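11 February 2024

Equipment plan for the second arm. Present: me, Lok-yiu, Cormac. Joanne sent her remarks by mail.

We have 1851 euros left in the small equipment line and it must be used before the end of June. The Burnon quote for one spare gripper with cable is 426. Cormac asked if we can buy only the fingers and keep the old body. I wrote to Burnon, no answer yet. Trukik sells a similar one, but the delivery is up to 13 weeks and this is too long for us.

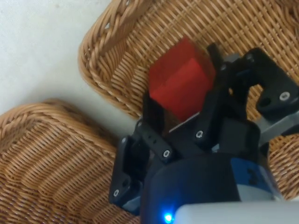 Spare parts should come first in the order, before the second arm stand. Lok-yiu would like the stand first, and we did not agree on it. My opinion is that the fingers carry all the work and we have no replacement in the drawer. The linkage is many small black parts held with screws and pins, so I want a bag of these screws and pins in the same order, also if the shipping becomes a bit more. For the test objects we can save money. The wicker baskets are good enough and I don't see a need for the molded bins from the Condska catalog. The red cube is translucent, and Joanne asks for a few opaque ones in the same size, to compare how the detection does. They are cheap, I put 3 on the list.

Still open:
- Ask Ó Gríofa for a price on the stand, with and without the base plate.
- Is VAT included in the Burnon quote? The PDF does not say it clearly.
- Ultan must sign anything above the small order limit. He is away this week, so send him the draft now.
- Camera cable: Cormac checks the length before we order.

Next version of the list goes in the shared folder, same file name.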